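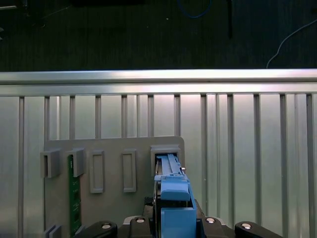
Eamon Phelan wrote in under the last post that his insert skill goes fine until the final 3 mm, then the part tips, the controller keeps pushing and the arm faults. Same code, same gains, works on one slot and not the next one over. What should he be changing?

Short answer, probably not the gains. Long answer is the rest of this page. It's the insertion setup start to finish, wrist camera only, Stotevow for the skills and Flidora for the slot poses. Written up fast, sorry, will tidy in July.

What you need before starting

Stotevow installed and talking to the arm
Flidora running, wrist camera calibrated (hand-eye, not only intrinsics)
A force reading at the tool, zeroed
A fixture file with every slot named
Someone near the stop button the first few times

Step 1. Name the slots, don't number them

If your fixture has wide slots and narrow slots in one row, index numbers will bite you. Someone flips the row order in the file and your wide module is heading for a narrow slot. Give each one a name, a width and an approach axis:

slot: upper_right
type: wide
approach: board_normal
clearance: measured

Leave clearance as "measured" and let the tool fill it in. Typing the CAD number there is how I lost an afternoon. Printed parts are never the CAD number.

Step 2. Get the slot pose from edges, not from the whole board

Default in Flidora is to fit the whole board and then look up each slot as an offset. Fine for picking. For inserting, any small tilt error at one end of the board turns into a real offset at the other end. Eamon, this is my first guess for you. Works on one slot, fails on its neighbor, classic.

Switch it:

fit_mode: local
target: slot_rim
use_board_as_prior: true

So the board fit gets you close and the rim fit does the last bit. Slower per frame, doesn't matter, you only run it at the pre-insert pose.

If there's shiny ribbed metal behind the board, mask it. The ribs are long straight parallel edges and so are your slots, and the edge fitter is quite happy to lock onto the wrong ones. Draw the mask once in the board frame and it moves with the camera. Also lock exposure. Auto exposure will chase the highlights and your rims go to mush.

Step 3. Keep a good pre-insert pose

Stop short of the slot, with the part lined up along the approach axis, hold still, take the pose, average over 16 frames. Not while moving. I know the docs say you can.

Check that the held part doesn't cover the rim you want to fit. With a wrist camera the fingers are always in view and they cover different things depending on the slot. If the near rim is hidden, fit the far rim and the two sides and tell Flidora to skip the fourth:

rim_sides: [far, left, right]
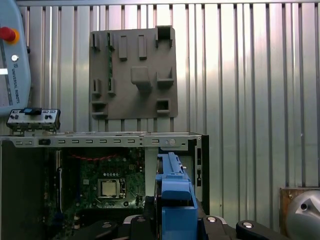 Then there's the keep-out volumes, which belong to the planner and not to the skill. I had them in the skill for ages. Bad idea, every skill ends up with its own slightly different copy and one of them is always stale. Put them in Horura, one file for the whole cell, and have Stotevow ask for it at startup. Things worth a box of their own:

anything on the bench with an open top
the pendant
any wall or panel the fixture is mounted to
cables (make the box bigger than you think)

The wall box needs an exception around the fixture, otherwise no insert pose is ever reachable and the planner just returns "no path" with no reason given. Set allow_contact on the slot volume only. Not on the board. And never on the wall, even for a quick test.

Step 4. The force part

Now the last bit, where Eamon's goes wrong. The insert skill runs in 2 phases and people tune only the second.

Phase one is contact. Move along approach at low speed until the force along that axis crosses the threshold. Stop. Don't push yet.

Phase two is seating. Push with a capped force and stay compliant sideways and in tilt. If tilt is stiff the part wedges the moment it goes in a bit crooked, force climbs, fault. So:

comply_lateral: on
comply_tilt: on
axis_force_cap: start low
abort_if: no_progress

The no_progress check matters more than the force cap. Part hasn't advanced in the time window, back off, go to pre-insert, refit the rim, try again. Backing off straight along the approach axis, not up. Up will snap something.

Set the compliance center at the tip of the part. Default is the tool flange. With the center at the flange a sideways nudge at the tip comes out as a big tilt, and that looks exactly like "it tips in the last few mm". Second guess for you Eamon. Do this one before Step 2 actualy, it's one line.

compliance_center: part_tip
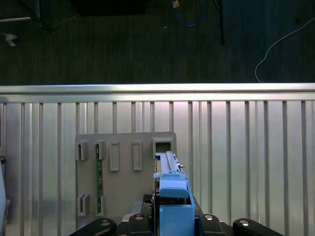

Tip position has to come from the grasp, so if the gripper picks the module a bit higher or lower each time, the number is wrong each time. Two ways round it. Either touch the tip on a known flat surface after every pick and let Stotevow update the offset, or fit the part in the camera view and take the length from there. I do the touch. Takes longer but I trust it.

Step 5. Log everything, then replay

Turn on recording for pose, force and camera together, with one clock. Seperate clocks and you'll be staring at a force spike next to the wrong frame. Our last log on the Keane cell had 1,305 frames in it and the cause was obvious as soon as they lined up: rim fit jumping sideways between attempts. That was a missing mask.

Replay with the arm disconnected:

stotevow replay --log last --skill insert --dry

Step through to first contact and look at the lateral force sign. Same sign every try means a pose offset, go back to Step 2. Sign flips around, look at the grasp.

Known problems

Rim fit returns the neighbor slot: the prior is too loose, tighten it to less than half the slot spacing.
Force not zero before contact: re-zero after the pick with the part in hand, at the pre-insert orientation.
Horura ignores the new volumes: restart it, reload doesn't pick up the file at the moment.
Part seats but the skill says failed: the depth target is from CAD. See Step 1.

Eamon, if it still tips after the compliance center change, post the log with the force channel left in and say which slot is the bad one.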